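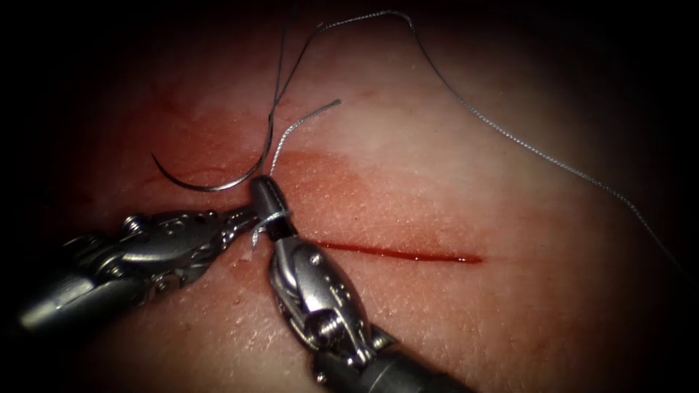

Figure 2. Suturing pad with a straight incision and simulated blood on the surface.

3.2 Stock records and classes of item

The four teaching sites (Soddale, Flernis, Kasprzak and Okosside) each kept their own stock book before the study, and the books did not agree on what an item was. Soddale entered gloves by the box and Flernis by the pair. Okosside entered suture material by the packet but wrote off a whole carton when the first packet was taken from it. All entries were therefore recoded to the smallest unit that a student could be handed. After recoding and the removal of duplicates, 2,498 entries remained, of which 2,013 could be matched to a dated order. The unmatched entries were kept for the counts of use but left out of every calculation of cost.

Items were placed in one of three classes. Class A holds items used once and thrown away, such as needles, swabs and blades. Class B holds items that wear out over repeated sessions and whose end of life is a matter of judgement. Skin pads (Figure 2) fall in this class, as do injection blocks and the covers of the examination models. Class C holds items repaired when they fail. The boundary between B and C was not always clear. Kasprzak patched its model covers with tape and the other sites did not, so the same cover could have been placed in either class. Covers were treated as Class B throughout.

3.3 Rate of use in Class B

For Class A the rate of use follows directly from the number of students taught. For Class B it does not. A pad can be cut in several places before it is replaced, and the number of cuts that staff will accept depends on the exercise. A pad that is no longer fit for a marked assessment may still serve for practice in knot tying. Staining has a similar effect. Fluids used to imitate blood make a pad look worn before the material itself has been used up, and at two of the sites stained pads were withdrawn from assessments whatever the number of cuts in them.
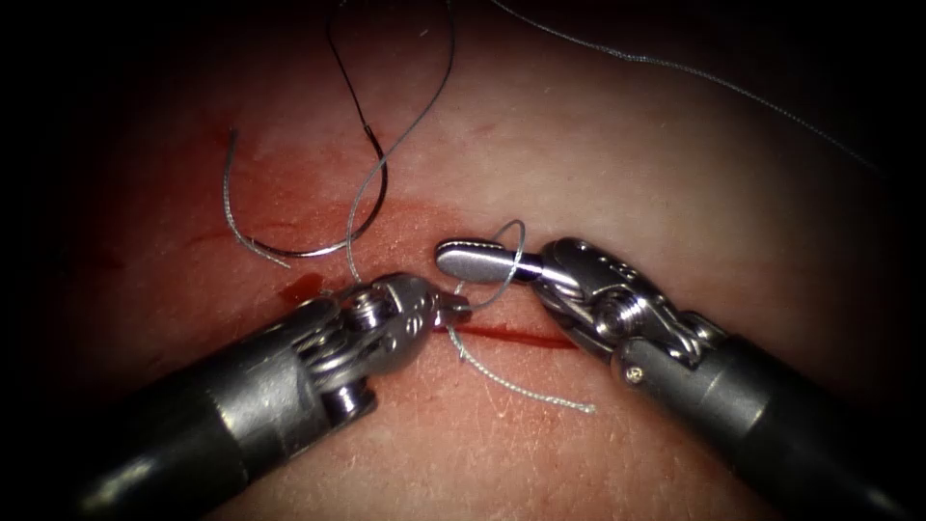

The date of withdrawal was taken as the end of life, and no allowance was made for later use in practice sessions. This overstates the rate of use at sites that pass old pads down. The size of the error could be checked only at Flernis, where 76 pads carried a written label with the date of first use, and where the store keeps withdrawn items on a separate shelf until the September order.

Orders were grouped by term. A site that ordered twice in a term was treated as having ordered once, on the earlier date, with the quantities added together. There were 417 orders after grouping. Stock in hand was taken from the shelf check of 04/01/2021, the only check carried out at all four sites on the same day. Where the shelf check and the stock book differed, the shelf check was used.

Prices were entered as paid, before tax and with delivery shown separately. Delivery was shared between the items in an order by value. Sharing by weight was also tried for Okosside and moved the cost per student by less than the rounding used in Table 4.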